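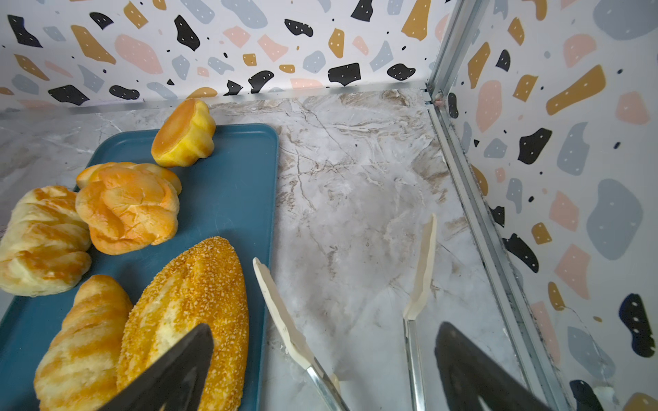

# Opening inspection, Durnala Bakery and Café

Date: 9th May
Inspected by: Elli Koskela
Areas covered: shop floor, counter, kitchen, prep room, dry store, walk-in cooler, basement, rear yard
Last full inspection: October

Marks used: **OK** = no action. **FIX** = needs work, the person named in the action list is responsible. **STOP** = do not use until cleared. **N/A** = does not apply to this site.

Comments are under the item they belong to. Items without a comment were checked and had nothing worth writing down.

## 1. Exits and escape routes

- [x] Front door opens fully and is not locked from inside during hours: **OK**
- [x] Rear door opens without a key: **FIX**
 - Opens, but the push bar sticks on the first try when pressed on the hinge side. Pressed in the middle it is fine. The latch plate has shifted and there is a bright scrape on it. Same comment as October.
- [x] Route from kitchen to rear door clear: **FIX**
 - Two flour sacks and a folded rolling rack were in the passage when I arrived. Moved while I was there. The rack has a marked spot by the mop sink and should be in it.
- [x] Exit signs lit: **OK**
- [x] Emergency lights, test button held: **FIX**
 - Shop floor and kitchen units stayed on. Basement stair unit went dim after a few seconds. Needs a battery, or a new unit if the battery is not sold separately.
- [x] Basement stairs, handrail and treads: **OK**
 - The loose bracket from October has been refitted with longer screws. Pulled on it hard, no movement.

## 2. Fire

- [x] Extinguishers in place, pins and seals intact: **OK**
- [x] Extinguisher tags in date: **FIX**
 - The kitchen one by the fryer has a tag I can't read. Something greasy has been on it. Ask Salminen to retag when they come for the hood.
- [x] Fire blanket mounted within reach of the range: **OK**
- [x] Hood and filters: **FIX**
 - Filters clean on the outside face, sticky on the inside face. They are going through the dishwasher but not being soaked first. Back left filter is bent at one corner and leaves a gap. Replace that one.
- [x] Hood suppression system, service label: **OK**
- [x] Gas shutoff reachable and labeled: **OK**
 - The label is handwritten on tape. It can be read, so I have passed it, but a printed one would last longer.
- [x] Alarm panel, no faults showing: **OK**
- [x] Staff know the meeting point: **OK**
 - Asked both people on the morning shift. Both said the parking lot sign on the far side, correct.

## 3. Electrical

- [x] Panel door closes, clear space in front: **FIX**
 - Cleaning cart parked in front of it. The floor tape has worn off, so there is nothing to tell a new person not to park there. Retape.
- [x] Breakers labeled: **FIX**
 - Breaker for the old display case still says "display." That circuit now feeds the proofer. Relabel before someone shuts it off overnight.
- [x] Outlets near sinks trip on test and reset: **OK**
- [x] Cords and plugs: **STOP**
 - The 40-quart mixer has a cut in the outer jacket of the cord near the plug. The inner wires are not showing, but the cut opens when the cord is bent. Tagged out and unplugged. Use the small mixer until it is repaired. Do not wrap it with tape and carry on.
- [x] Extension cords not used as permanent wiring: **FIX**
 - One behind the drinks cooler. This has been written up before. The cooler needs an outlet of its own, and until it gets one I will keep marking it.

## 4. Machines and guards

- [x] Mixer bowl guard, machine stops when lifted: **N/A**
 - Large mixer tagged out, see section 3. Check the guard when it comes back into service and initial it here.
- [x] Dough sheeter, guards both sides: **OK**
- [x] Dough sheeter, emergency stop: **OK**
- [x] Bread slicer, guard and interlock: **FIX**
 - Interlock works. The crumb drawer was full to the point that it would not slide in all the way. Empty daily with the machine unplugged.
- [x] Deck oven doors, handles and springs: **FIX**
 - Lower door drops the last few inches instead of closing under control. It's not a pinch hazard if you keep hold of the handle, but people let go. Spring needs replacing. Order from Palasine, same part as last time.
- [x] Oven steam vent clear: **OK**
- [x] Proofer door seal: **OK**
- [x] Oven mitts: **FIX**
 - Two pairs with holes at the thumb. Threw them out. That leaves one good pair for two ovens, so more are needed this week.

## 5. Floors, shelves and lifting

- [x] Floor dry and in good repair: **FIX**
 - Cracked tile by the dish area has gotten bigger. Water sits in it. Temporary patch is fine for now, but the tile has to come up.
- [x] Mats flat, edges not curled: **OK**
- [x] Wet floor signs available: **OK**
- [x] Shelving anchored: **FIX**
 - Dry store, right-hand unit rocks when pushed at the top. The wall anchor is there but not screwed in. Take the top shelf down to nothing heavy until it is fixed.
- [x] Heavy items stored between knee and shoulder height: **FIX**
 - Tubs of fondant on the top shelf of the same unit. Moved to the floor rack.
- [x] Step stool, feet and latch: **OK**
- [x] Hand truck, tires and handle: **OK**

## 6. Cold storage

| Unit | Reading | Limit | Mark |
|---|---|---|---|
| Walk-in cooler | 38°F | 41°F | OK |
| Reach-in, prep room | 37°F | 41°F | OK |
| Reach-in, counter | 43°F | 41°F | FIX |
| Freezer, basement | -2°F | 0°F | OK |

- Counter reach-in: took it again half an hour later with the door kept shut and got 40°F. The door had been open for a delivery. The gasket is also split along the bottom, and that won't help. Milk moved to the walk-in until the gasket is changed. Recheck at closing and write it in the log.
- [x] Thermometers in every unit: **OK**
- [x] Temperature log filled in: **FIX**
 - Weekends missing. Weekday entries are fine. A reading that is not written down counts as not taken.
- [x] Raw eggs below ready-to-eat food: **OK**
- [x] Walk-in door opens from inside: **OK**
 - Tested with the door fully closed. Inside light switch works too.
- [x] Date labels: **FIX**
 - One tub of pastry cream with no date. Discarded. Everything else was labeled.

## 7. Counter and shop floor

- [x] Food for sale protected from customers (cover, guard or distance): **FIX**
 - Sneeze guard on the left section has a missing end cap and a sharp corner at about face height for a child. Cap or file it.
- [x] Tongs or tissue available, clean set per shift: **OK**
- [x] Trays clean, no chips or cracks: **OK**
- [x] Allergen cards in place and correct: **FIX**
 - Sesame needs to be on the card for any seeded bread, by name, and it was missing from one. The almond card had slipped behind the neighboring one. Use the clip holders.
- [x] Loose price stands and decorations kept off food: **OK**
- [x] Coffee machine, steam wand and drain: **OK**
- [x] Customer chairs and tables stable: **FIX**
 - Table by the window wobbles. One foot is missing its screw-in pad.
- [x] Entrance mat: **OK**

## 8. Handwashing and cleaning

- [x] Hand sinks free of dishes and tools: **FIX**
 - A piping bag was soaking in the prep room hand sink. Hand sinks are for hands.
- [x] Hot water at hand sinks: **OK**
 - 100°F at both after a short run.
- [x] Soap and paper towels: **OK**
- [x] Sanitizer strength, test strips: **OK**
 - Strips expire next month. Reorder now.
- [x] Chemicals stored away from food: **OK**
- [x] Spray bottles labeled: **FIX**
 - One clear bottle with blue liquid, no label. Emptied and thrown out.
- [x] Safety sheets on site: **OK**
 - The binder still has sheets for the old degreaser. Harmless, but pull them.

## 9. Pests and waste

- [x] No droppings, gnaw marks or live insects: **OK**
- [x] Bait stations in place and numbered: **OK**
 - Nelis last signed the sheet in the basement. Their next visit is not on the calendar. Call them.
- [x] Rear door sweep: **FIX**
 - Daylight at the left corner. Do this together with the push bar.
- [x] Dumpster lids closed: **OK**
- [x] Drains covered: **OK**

## 10. First aid and records

- [x] First aid kit stocked: **FIX**
 - Low on burn gel, no blue bandages in the medium size.
- [x] Incident book: **OK**
 - One entry since October, a forearm burn from the lower oven door. See the spring comment in section 4. This is the reason it moves up the list.
- [x] Equipment service file: **FIX**
 - Invoice 574 from Salminen is in the file but the work sheet that goes with it is not. Ask for a copy.

## Action list

| Item | Who | When |
|---|---|---|
| Large mixer cord, repair or replace | Salminen | before next use |
| Lower oven door spring | order from Palasine, Salminen to fit | this week |
| Oven mitts, burn gel, bandages, test strips | shift lead | this week |
| Dry store shelf anchor | Elli | today |
| Counter reach-in gasket | Salminen | this week |
| Rear door latch plate and sweep | landlord | written request sent |
| Stair emergency light | Elli | this week |
| Hood filter, extinguisher tag | Salminen | with hood service |
| Sneeze guard end cap | Elli | today |
| Sesame and almond cards | counter staff | done during inspection |
| Panel floor tape, breaker label | Elli | today |
| Outlet for drinks cooler | owner to approve quote | open since October |
| Floor tile, dish area | landlord | open |
| Pest visit date | office, call Nelis | this week |

Shelf anchor done at 2 p.m., top shelf can be loaded again, light items only. Sneeze guard cap not in stock at the hardware store, corner filed and taped for now.

E. Koskela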